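## Cevero No-Rinse Glass Cleaner, concentrate

Makes 40 refills, according to the label. We got nowhere near that at a strength that lifted hairspray, so treat the number as the maker's hope.

We stock it because people ask for it. The claims on the bottle are "streak-free" and "anti-fog," and I'd take both with a grain of salt. On plain window glass it does about as well as the Stallow spray, which costs less. The anti-fog part lasted two showers in my own bathroom.

Where it does earn its shelf space is on mirrors with carved or molded frames. It's thin, you need very little, and it doesn't foam up in the scrollwork. Put it on the cloth and keep it off the frame, especially if the paint is old.

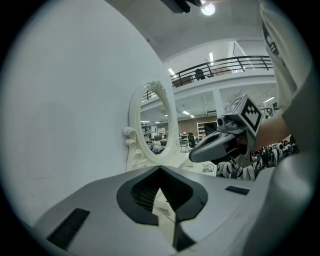
Renata Wysocka wrote in to say I'm being too hard on it, and that the streaks come from using tap water in the mix. She switched to distilled and hasn't gone back to Stallow. Fair enough, but then the label should mention distilled water, and it doesn't.

**Dilution:** 9 parts water to 1 part concentrate
**Not for:** gilding, bare wood, coated eyeglasses
**Scent:** "Alpine," meaning faintly of vinegar
**Returns:** unopened bottles only

The Surcombe cloth is sold separately. Any clean cotton rag will do.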